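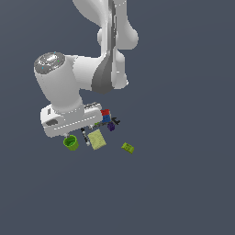 4. Running the simulated demonstration on an open day

This section covers the visitor station only. It assumes you have finished section 3 and that the Atinga viewer opens without a license warning. If the warning is still there, go back. It does not clear by itself, whatever the release notes say.

The station shows a white arm and a handful of small things to pick from: colored blocks, a green cup, a flat pad, a little package. The whole thing is rendered. Say so on the sign by the screen, in large type. At the October open day the sign said "See our robot at work," and visitors spent the afternoon asking which room it was in.

4.1 Before the doors open

1. Start the station computer and log in as "visitor." Do not use the staff login. It leaves the file menu open to anyone who can reach the mouse.

2. Open Drirkness and wait for the status line at the bottom to read READY. The quick-start card promises this in a few seconds. Allow several minutes on the older machine.

3. Load the scene file named flistance_table. Despite the name, you will not see a table. The background is plain gray and the objects have no shadows under them. This is normal for the visitor scene, and changing the display settings will not bring a table up.

4. Set the port to 1538. The default, 1512, is used by the logging tool, and the two programs will fight over it without telling you.

5. Press Home Arm once. If the arm does not move, check the port again before you press anything else.

6. Run one full pick with no visitors present. Watch it to the end. A run that begins well tells you very little.

Note: The objects can look as if they are floating. Visitors will point this out. Agree with them and move on.

4.2 Choosing what to show

The menu offers three routines: Single Pick, Sort, and Free Choice.

Single Pick goes to one object and tries to lift it. Use this for most groups. It is short, and when it fails people can see where it failed.

Sort tries to put one object after another into the cup. It takes much longer, and the arm may circle the package for a while before giving up. Keep it for visitors who have asked for a second look.

Free Choice lets a visitor type a request. The brochure calls this "natural instruction." In our hands it has handled short requests with a color and a noun, such as "red block," and done poorly with nearly everything else. Leave it off unless Wiebke Hamann or another trained operator is at the keyboard.

Caution: Do not replay a saved run and present it as live. The replay button sits directly beside the start button and the two look alike. If you do use a replay, turn on the REPLAY banner under View.

4.3 During the demonstration

1. Tell the group which object the arm will go for before you press Start. A demonstration where the target is named afterward proves nothing, and some visitors will know it.

2. Press Start and take your hand off the mouse. Moving the view during a run slows the older machine enough to change the result.

3. Let the run finish, including a bad one. Do not press Reset because the fingers have missed.

4. Write the result on the tally sheet: picked, dropped, or missed. There is no column for "almost."

5. Press Reset and wait for READY.

The scene reset puts every object back in the same place unless Shuffle is checked. Check it. With Shuffle off, the arm is repeating a layout it has already met, and the success rate on the tally sheet will look better than it deserves.

4.4 Questions you will be asked

Does the real arm do this as well? Say that this station cannot answer that. The Jukoddale report compares simulated and physical runs, but it used a different set of objects and only 14 of them, and we would not lean on it.

How many times has it been tested? The log for this version holds 1570 runs. Most were made with Shuffle off. Give both facts or neither.

Will it take over people's jobs? Not a question for the station operator. Offer the contact sheet.

4.5 Closing down

1. Press Stop, then Save Log. Closing the window without saving discards the day's runs, and the program does not ask first.

2. Copy the tally sheet totals into the log comment field. Where the sheet and the log disagree, keep both figures and mark the difference.

3. Set the port back to 1512, or the logging tool will not start in the morning.

4. Log out of "visitor" and switch off the screen. The computer itself stays on for the overnight update.

For error codes shown on the status line, see section 5.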